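Search this notebook Enter keywords Go

Notebook, price and trade desk
May, started 8 a.m.

Small-shop turnover index, Skulldale series

Reran the monthly index with the revised weights. The old version took the Hikmont shopping street as a stand-in for the whole of Skulldale, and that overstated restaurants. Restaurants now carry a weight of 19 percent, down from the previous setting. Bars are folded into the same group until we have enough returns to split them.

Inputs this month:
- till totals from the shops that report by form
- wholesale invoices from Partanen, food and dry goods only
- rent notices, entered by hand

Partanen changed its invoice layout again. Delivery charges now sit on a separate line, and the import script was adding them to goods sold. Fixed in the parser. The two earlier months that used the new layout were reprocessed and the old output moved to the archive folder. Do not use anything in that folder for charts.

Seasonal adjustment still unstable at the end of the series. Dropping the last point moves the trend more than I would like. For now the published line should stop one month short, with the raw figure given in the table and flagged as provisional.

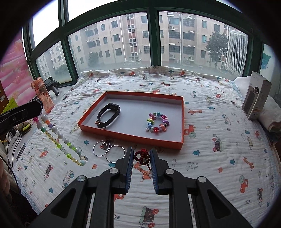
Closures and missing returns

A shop that stops reporting looks the same in the file as a shop that has closed. Up to now both were dropped from the sample, so the index only tracked survivors and read too high through a downturn.

New rule, applied from this run:
1. First missing month: carry the last value forward, adjusted by the group average.
2. Second missing month: same, and send a reminder.
3. After 3 missing months: check against the rent notices. If the unit is listed as vacant, set turnover to zero from the first missing month. If it is still let, remove it from the sample back to the same date.

Result on the test set: the index falls faster in the winter and the spring recovery is smaller. The direction of change is unaffected in every month but one. That month goes from a slight rise to flat. Need to look at the clothing group there, where a single large return does most of the work.

Comparison with the Andis spending tracker: levels are not comparable (they include online orders, we do not). Month-to-month changes agree better after the closure rule than before it. I would not put a correlation figure on it yet, the overlap is too short.
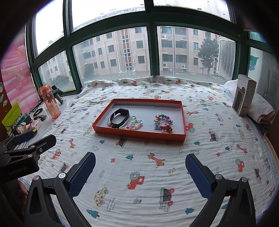

A colleague who read the draft objected that setting turnover to zero treats a shop that has moved the same as one that has failed, and asked for a relocation flag before anything is released. Agreed. The form has a field for change of address but the import skips it. Will add the column and match on tax number where one is given, on trading name otherwise.

Open items
- relocation flag, see previous note
- clothing group, cap on single returns
- ask Partanen for notice before the next layout change
- rerun everything with the bars group split, for information only

Table and code are in the shared folder under the Hikmont directory. The directory name is out of date but too many scripts point to it.

2 comments Share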